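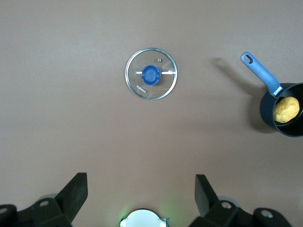

the lid with the blue knob

OK quick one before bed. I keep getting asked how the rice thing is going so. It's going.

Backstory for anyone new, I decided in September I was going to learn to cook rice in a pot. A real pot on the stove. I've had a rice cooker since college and it died on a Friday with 3 people coming for dinner, and I stood there in my own kitchen not knowing how to make RICE. Graciela took over. Didn't say a word about it, which was worse.

So. 19 pots since then. I write them all down on the back of an envelope, now two envelopes. First four were glue. Number five burned so bad I soaked the pan for two days and it still has a ring in the bottom. Then a run of OK ones, then glue again when I switched to a different bag and didn't change anything else. Lesson there I guess.

What I do now. Rinse it in the pot, swish, pour, swish, pour, til I get bored. One cup rice, one and a half water, pinch of salt. Boil, lid on, lowest heat the burner will do, 14 minutes. Then OFF and leave it be. Ten more. This is the part I was skipping. I kept lifting the lid to look and letting all the steam out, Hooman caught me at it and made me go stand in the other room.

He does the whole Persian thing with the crust on the bottom, potatos under it sometimes, towel around the lid. I asked him for the recipe and he said you listen to it. Listen to what. He said it sounds different when it's ready. I have put my ear by that pot and it sounds like a pot.

Brown rice is another story. Tried it twice. 28 minutes the first time and it was birdseed, second time I forgot it completly and was on the phone with my sister the whole time. Not writing that one up.

Leftovers: fridge right away, spread out on a plate first so it cools faster. Fried the next night with an egg and whatever's in the drawer. Last week was cabbage and half a sad carrot. Best thing I ate all week, better than the dinner it came from.

Leonie wants me to try coconut milk next. Maybe this weekend. If anyone has done that without it catching on the bottom tell me how, do you swap all the water or just half??

Ok bed.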